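Looking after a white worktop or table

White surfaces show everything, which makes them easier to keep clean than people expect. A dark worktop can go a week with a film of grease on it. A white one gets wiped the same evening.

For daily cleaning, use a soft cloth wrung out in warm water with a drop of washing-up liquid. Wipe once with that, once with plain water, then dry with a tea towel. The drying matters most on a matt finish, where water left to dry leaves dull rings that look like scratches.

Avoid cream cleaners and the green side of a sponge. Both polish a matt surface in patches, and a shiny patch can't be put right. Our table at home has one the size of a saucer near the window end, from a single go at a beetroot stain in February.

Stains

Tea, coffee and curry: mix bicarbonate of soda with enough water to make a loose paste. Spread it on, leave it for 17 minutes or so long as it stays damp, and lift it off with a wet cloth. Don't rub. Turmeric may need a second go, and whatever is left usually fades if the table gets some daylight.

Ballpoint: a little surgical spirit on cotton wool, dabbed from the outside of the mark inwards. Test it underneath first.

Felt tip: try the washing-up water before anything stronger. Children's pens mostly come off with that alone.

Sticky labels: warm the label with a hairdryer on low, peel slowly, and take off the residue with cooking oil on kitchen paper. Wash the oil off afterwards. 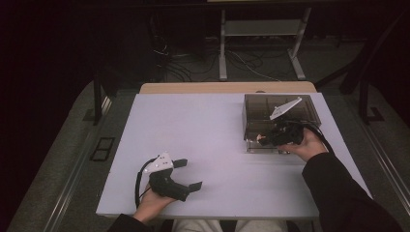 Candle wax should be left to go hard. Put a bag of ice cubes on it for a few minutes, then push it off with an old plastic card held nearly flat. A knife will go through the surface sooner or later.

Heat and edges

Use a trivet for anything straight from the hob or oven. A folded tea towel is not enough under a cast iron pan. Kettles and slow cookers are better on a board too, as they can warm the same spot for hours.

Where two materials meet, crumbs and water collect in the join. Run a dry toothbrush along it every 2 weeks, then a barely damp cloth. If the join has a wooden strip, keep sprays off it and rub in a little wax twice a year. I use the Rovby clear one, but any clear furniture wax will do.

Small chips can be filled with a repair stick in the nearest white. Hold it against the surface in daylight before you buy, as there are warm whites and cold whites and the wrong one shows more than the chip did.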